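The Ferry Book

By Þórarinn Kirkegaard
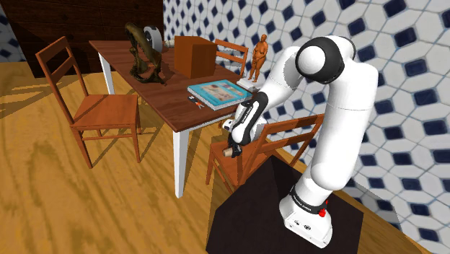 White arm over a wooden dining table.

The ferry to Palldale stopped running in August, and Yagi was told to clear out the ticket office. She had worked there for 20 years. The company gave her nine boxes and a roll of tape.

Most of it was paper. She threw out the timetables and kept the logbook, a green one with a split spine. Every crossing was in it, with the weather and the name of whoever was at the wheel. Her father's name was on the early pages. He pressed hard when he wrote, and she could feel the letters from the back of the sheet.

Onder came by at noon with sandwiches. He had piloted the boat until the last day and still had on the company jacket.

"They want the book?" he asked.

"They didn't say."

"Then they don't want it."

He turned to the winter of the big ice and read for a while. There was a line in there about a woman called Homura who had crossed with a piano and paid for it as a cow, because the fare sheet had no price for pianos. Onder said he remembered her. Yagi said he couldn't have, he would have been four.

"I remember the piano, then," he said.

They ate on the step. The water was flat and the ramp had weeds coming up at the hinge already. A man drove up, read the notice on the gate, and sat in his car with the engine on before he turned around. It was 40 miles by the bridge.

When the boxes were taped Yagi put the book under her coat. Then she took it out again, found a pen in the drawer, and wrote the date, the wind, and "no crossing." She gave Onder the pen. He signed where the pilot signs, and she went to find the key for the door.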